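Home | Forums | New posts | Members | Log in

Hard water and descaling interval — Clukik kettle

siriwan_tap
Council report puts our supply at 89 mg/L as calcium carbonate. The Clukik manual says descale every 14 days regardless of hardness. That seems excessive. I get a thin film on the element after a month, nothing more. What interval are others using?
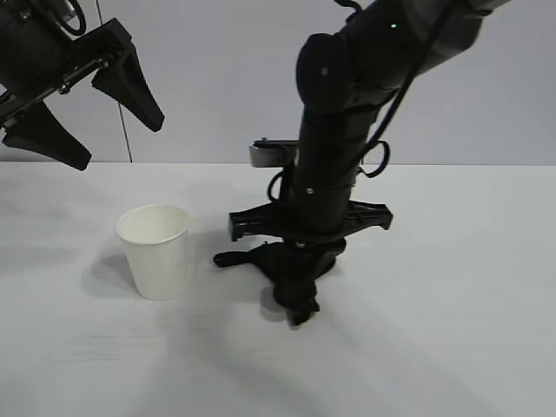 The kettle gets used four or five times a day, always filled to the litre mark and emptied at night. No filter jug.

limescale_larry
89 is moderate at most. I'd go six weeks with citric acid, one tablespoon per litre, bring to the boil and leave for twenty minutes. The manual is written for the worst supply they sell into.

boreman
Disagree. Hardness alone doesn't tell you much. Check alkalinity and total dissolved solids. My bore reads 1,014 on the TDS meter and half of that is sodium chloride, which doesn't scale at all.

limescale_larry
He's on town water. TDS is a side issue.

siriwan_tap
Alkalinity isn't in the summary sheet. I'll ask for the full one. I did try vinegar last time and the tea tasted of it for two days.

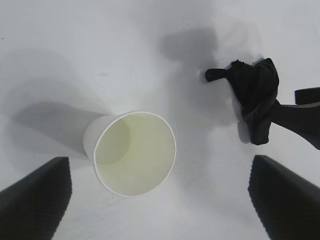

Rinsed three times as well, so I'm moving to citric. Is there any problem with the seal around the water window?

boreman
Not at that strength. My Larberg has had it monthly for years and the seal is original. Don't leave it overnight — the colour of the element goes dull.

Reply | Share (14) | 6 comments

Related threads
Skodorach filter jug: cartridge life
Is 3,000 litres realistic for an under-sink filter?
Rainwater tank to kitchen tap, plumbing rules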